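4 February 2021 - utensil-in-cup, handheld collection, day 2

Started late. Charger for the second handheld was left off overnight so only one unit till lunch. Eoin Egan on the gripper all morning, me on resets and the log.

Task as written on the sheet: approach cup, grasp handle, lift clear of rim, set down on the white, open, back off. Then the reverse one, pick up from the white and put back in the cup. Logging them as 2 separate tasks this time. Last August we lumped pick and place under one label and Reditz took forever to split them again.

Target is 400 good episodes over 4 handles. Not going to get there this week at this rate but fine.

Things changed from yesterday:

- white cover on the table for the whole session. Bare wood is for the second half of the set, don't mix them in one folder
- start pose further back, fingers fully open before hitting record. Yesterday's early ones start with the fingers half shut and the width signal is junk for the first second
- cup gets moved between every episode, not every few. Eoin kept putting it back in the same spot without noticing, so now I move it and he looks away
- one handle in the cup at a time. Crowded cup is a later task
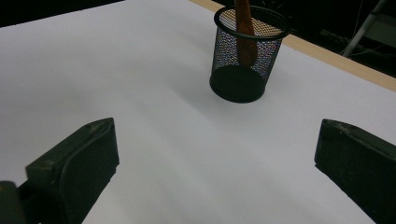

*Start of an episode, fingers open, spoon/spatula handle in the mesh cup.*

Mesh cup is a pain for the tracker. The weave shimmers when the view moves and the feature points hop about on it. Doesn't kill the pose estimate by itself but with plain white filling most of the view there is not much else to hold on to. The table edge helps when it's in shot. Tried a slower approach, better. Tried very slow, looks nothing like how anybody picks up a spoon, so no. Settled on a medium pace, Eoin has the feel of it now.

Lost 11 episodes before the break to tracking dropouts, all of them with the cup pushed right into the middle of the white. Moved the reset zone toward the edge of the table and it mostly stopped. Need to write this into the Stesness protocol page, the current version says "center of workspace" and that is exactly the bad place.

Top of the handle goes out of view on the close approach. Ernik asked if that's a problem for labeling. I say no - the grasp point is lower down and thats what we care about. He wants the first wide view kept in every clip so the full handle shows up at least once. Ok, but then the record button has to be pressed earlier, so adding it to the card taped on the laptop.

Failures: keeping them. Slip, knocked cup, grasped the rim insted of the handle, all go in /fail with a one word tag. Don't delete anything on the handheld itself. If the operator's other hand comes into view it's a discard, not a fail.

Cup is light and tips when you pull the handle sideways. Thought about sticking it down, decided against. The Te Moana arm won't have a stuck-down cup either. Lift straight up, then travel.

Finger tips are scuffed on the top edges. Grip still fine, leave them on. Swapping halfway thru a set would change the look of every clip after it. New pair goes on when we start the bare wood half, write the swap in the log when you do it.

To do

- [ ] calibrate unit two before it records anything
- [ ] fix timestamps on the first batch, laptop clock was off
- [ ] protocol page: start pose, reset zone, earlier record press
- [ ] find a solid-walled cup for comparison, similar height
- [ ] ask Reditz if they want gripper width raw or smoothed, sending raw till they answer

Upload running now, leave the laptop lid open.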